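My aunt left me the apartment in Nivedstead, the plant, and a bottle with a green cap that she said I was never, ever to open. She had it all written down in her will, in that order, so I guess the bottle was the least of it (or the most, depending on how you read a will).

I moved in with 2 suitcases and a bad knee. The place came with white walls, an air conditioner way up by the ceiling, and trees outside the windows that made the whole room feel like the bottom of a pond. I loved it! I slept on the floor the first night and listened to the Gorus tram going by, and around midnight I heard the plant move.

Okay, not walk. Just a sort of rustle, like somebody reaching over for the salt. In the morning one long stem had come down onto the table, and I could have sworn it had been pointing at the ceiling when I went to bed.

I called the shop on Kuruc Street where she used to buy her potting soil, and the woman there went quiet and then asked if I still had the bottle. I said yes. She asked was it on the same table as the plant. I said yes again, and she said good, leave it there, and hung up on me.
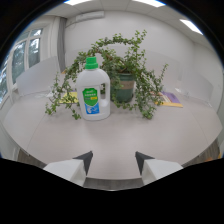 Photo: Cirkska Stories

So I left it there. I put my booklets down next to it, the yellow one and the ones under the purple cover, and by November the leaves had spread right over the yellow one and I didn't have the nerve to pull it out. I eat standing up at the counter now. Every night I say good night to the pot, and every night something over there rustles back, and I go to bed feeling looked after.

Comments (3)

mossyporch: I need to know what's in the bottle!!

tramrider162: Read this at my own kitchen table with a fern right behind me. Moved the fern.

halfacup: The woman hanging up got me. Is there a part two?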